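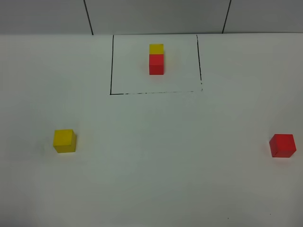

Bench scale goes on the table last, after the table is sorted. Most of the "my Pundura drifts" mail we get is a bad table or a bad spot, scale is fine. Pick the spot, level it, then mark it so the scale goes back to the same place every time it's moved for cleaning. Black marker straight on a white top works, three lines up against the wall like the ones here, open on the wall side, no need for a fourth. Masking tape if the table isn't yours.

Section 5. Placing and zeroing the scale

Applies to Pundura bench scales, all plate sizes. For the hanging model go to section 6.

Before you start
- scale, plate, power adapter, the check weight from the foam insert
- marker or tape
- small level if the bubble on the foot is hard to read
- phone OFF the table

5.1 Placing

1. Table must not rock. Push down on each corner. If it rocks fix the table first, folded card under a leg is ok for a day, not for good.
2. Keep away from heaters, open windows, and the fan on top of the Radex label printer if you have one. Moving air shows up on the last digit.
3. Set the scale down with the plate off. Cord to the back.
4. Leave a finger of space between the housing and the wall. Touching the wall = wrong readings when a door slams.
5. Turn the four feet until the bubble sits inside the ring. Front feet first, then back.
6. Draw around the housing. Lift the scale off, check the lines can be read, let the ink dry, put it back.
7. Plate on. It drops about its own thickness and stops. If it spins freely its not seated.

CAUTION: Never carry the scale by the plate. The post under it bends and that is not a warranty repair.

NOTE: Shirazi adapters from the old model fit the socket but are the wrong voltage. Scale will light up and look normal. Don't.

5.2 Warm up

Plug in, switch on, walk away. 56 minutes from cold for trade use, display counts down in the corner. For kitchen or hobby use you can start sooner but expect the last digit to wander. Do not put anything on the plate while the countdown is showing, it will take that as zero and everyhting after is off.
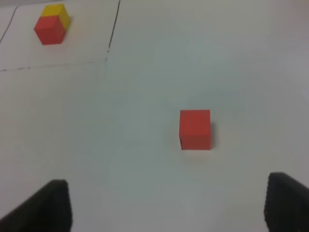
If the countdown restarts by itself the supply dropped out. Check the plug is pushed all the way home, try another socket, no extension reels.

5.3 Zeroing

1. Plate empty and wiped.
2. Press ZERO once. Wait for the dash to go away.
3. Put the check weight in the middle of the plate. Hold it with the cloth, fingers leave grease.
4. Read the display. It should match the number stamped on the weight.
5. Take it off. Display goes back to zero. If not, repeat from step 2.
6. Still off after two tries: hold ZERO until CAL shows, weight on, wait for the beep, weight off.

NOTE: TARE and ZERO are seperate keys. TARE forgets when you power off. ZERO doesn't.

CAUTION: Don't run CAL with a can of beans or whatever is handy. The scale believes you.

5.4 If the reading won't settle

Numbers creeping up: damp under the plate, lift and wipe.
Numbers jumping: table, or air. Go back to 5.1.
Er 6: overload. Take everything off, switch off, wait, switch on. If it comes back contact Trerkeck service with the serial number (sticker, underside).
Blank display, light on: wrong adapter, see the note above.

5.5 After moving

Any move, even across the room: level, warm up, zero. Back inside the same lines on the same table: check the bubble and zero, skip the long warm up if it stayed powered.

Corrections to this section go to Charmaine Nkosi, put the section number in the subject line please.

Last changed November 19, 2021

Support > Manuals > Bench Scales > Pundura > Section 5
Filed under: Setup & First Use, Calibration
2,682 views | 6 comments | 5 shares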